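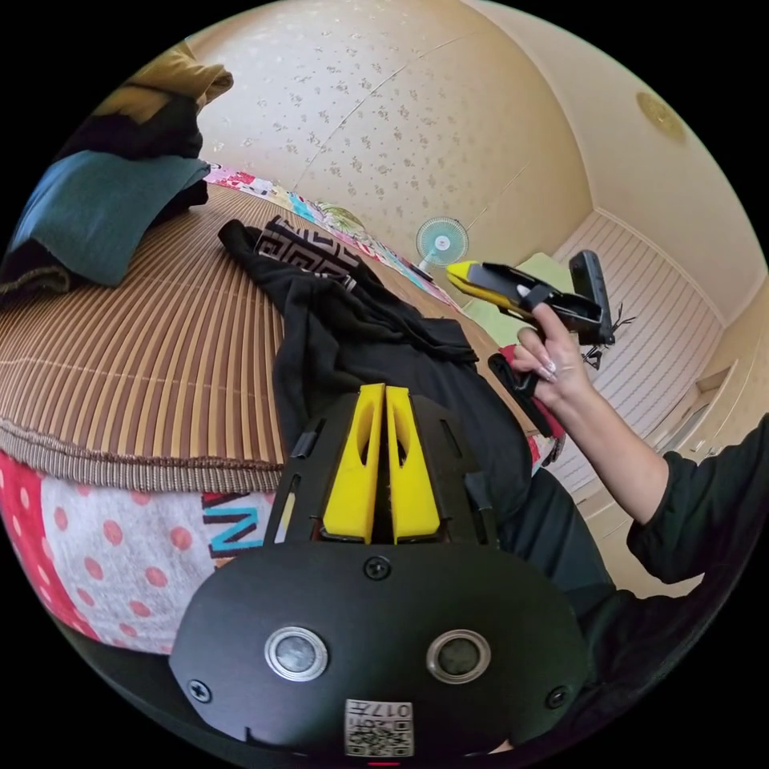 **slatwise** wrote:

I'm trying to settle a labeling rule for two-gripper folding demonstrations before we train on the July batch. Operators hold one gripper per hand, each with its own wrist view, and fold garments on whatever surface they have at home. The still is from unit 017: a black garment crumpled on a ribbed bamboo mat, jaws close together with a narrow gap, and the operator's right hand holding up a yellow-and-black tool off to the side. My question is where the demonstration starts. At present our segmenter (the Rinau script, lightly patched) opens an episode when the first gripper moves toward the cloth. That leaves a lot of frames where the tools are just being held in the air. Do you trim those, keep them, or label them as a separate phase?

We have 2577 episodes and I would like to touch them once.

---

**kappa_null** wrote:

Trim. Start at first contact minus a fixed lead. We use 2 seconds.

The policy is going to begin from a home pose that has nothing to do with where a person's hands happened to be. If you keep the approach from an arbitrary pose, you're teaching a distribution of starts that the arms can't reach anyway.

---

**oddly_torqued** wrote:

Disagree with a fixed lead. On cloth, the approach is where the person decides which corner to take. With a crumpled garment that decision comes early, often before the hands are anywhere near it. Cut to 2 seconds and you keep the reach and throw away the views that the choice was made from.

We ran both on the Pilari arms. The short lead gave cleaner reaches and worse grasp points, mostly on dark shirts, where the policy went for a fold in the middle of the pile and lifted it by the wrong layer.

---

**kappa_null** wrote:

How many garments in that comparison? I've seen grasp point differences that size come from the tracker alone.

---

**oddly_torqued** wrote:

7 garments, 3 of them dark. Small, I agree. Same tracker build for both conditions, so I don't think it explains the gap, but I wouldn't publish it.

---

**mirelle_b** wrote:

Before arguing about lead time, check your jaw width signal. With the jaws nearly closed, a worn trigger spring will give you a small drift that looks like the start of a grasp. We had episodes opening well before the operator did anything, purely from that. The fix was to calibrate open and closed at the top of each session and reject any session where the closed value moves more than the noise floor.

Also, is the mat going to be a problem? Regular slats are fine for visual tracking up close in principle, but repeated texture can produce matches that are off by one slat. You'd see it as small sideways jumps in the trajectory.

---

**slatwise** wrote:

The jumps are real. I had put them down to the operator. They show up when the view is mostly mat, and go away when there is wall or furniture in it. That is an argument for keeping the early frames regardless of the policy question, as they give the tracker something better to initialize on.

Jaw calibration is once per day at the moment. I'll move it to once per session.

---

**kappa_null** wrote:

Those are two separate things. Run the tracker on the full recording, then trim what goes to training. You lose nothing.

---

**mirelle_b** wrote:

Agreed on that part. Never cut before tracking.

---

**gantry_left** wrote:

We did all of this by remote control on the Tang rig before switching to hand-held, and the start problem was smaller there. The arms begin at home, so every episode has the same first pose. The cost was speed. A folded T-shirt took our operators several times longer by remote, and they used odd strategies to avoid regrasping. Those strategies went straight into the policy.

If your final arms are slow, that may be acceptable. I would still collect a small remote set and mix it in for the first part of the motion.

---

**oddly_torqued** wrote:

Mixing worked for us only after we matched the wrist view. Different lens, different mount angle, and the policy learned to tell the two sources apart within the opening frames.

---

**gantry_left** wrote:

Same mount on ours, so I can't speak to that.

---

**slatwise** wrote:

Plan as of tonight:

- Track on the full recording, no cuts.
- Label "idle", "approach" and "contact" as separate phases. Idle ends when either tool has a sustained velocity toward the cloth.
- Train one policy on approach + contact and one on contact with the 2 second lead.
- Calibrate jaws per session and flag old sessions with drift.

Open item: idle for one hand while the other is already working. The Steser labels treat phase as a property of the episode, and I think it has to be per hand.

---

**mirelle_b** wrote:

Per hand, yes. One hand pins the cloth while the other smooths it, and if you call the pinning hand idle the policy will let go.

---

**kappa_null** wrote:

I'd add a "hold" label for that and leave idle for hands that aren't touching anything. Post the numbers for both policies when you have them. I still expect the short lead to win on anything that isn't dark.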